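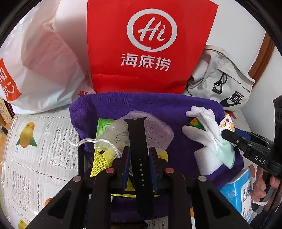
4 min read

Victor Okoth has been reading a rain gauge every morning for longer than he has owned his house, and he will tell you about it for as long as you care to sit on his porch. The gauge goes down in a notebook at 7 sharp, whatever the sky is doing, and he keeps time the old-fashioned way, with a watch. He is particular about the strap. "Smooth silicone, plain black, with the little round holes all the way down," he told me. "I've tried leather. Leather and thunderstorms don't get along."

I had come to ask about the dry spell in the Muli valley, and we did get to that, after iced tea and a good long look at the tomatoes. His total for the summer so far is the lowest in any of his notebooks, and he has 2348 pages of them, numbered by hand.

"People stop me at the gas station and ask when it's going to rain," he said. "I say I'm the fellow who writes it down after. You want Innes for the other part."

Innes Cowie runs the forecast desk at Fisalis, a small outfit in town that writes daily outlooks for growers, and she joined us later that afternoon with a folder under her arm. The trouble, she explained, is a ridge of high pressure that keeps nudging the storms off to the north. "We can watch them on radar coming right at us – big, healthy storms – and then they slide by," she said. "It's hard on the nerves. I had 3 calls before breakfast today from the same peach grower, and I didn't blame him one bit."

She puts the chance of a soaking rain by next weekend at 70 percent, and she said the number slowly, the way you'd set down a full cup. Victor wrote it in the margin of his notebook. He has been doing that with her forecasts since December, and the two of them go over the hits and misses together, very good-naturedly, though she says he enjoys the misses a little more.

Before I left he walked me out back to see the gauge. It was dry as a bone, and he wiped the rim with his thumb anyway.

Related
Hitomer Creek gauge back in service
What a 70 percent chance of rain means
Zastard Lake boat ramp closed by low water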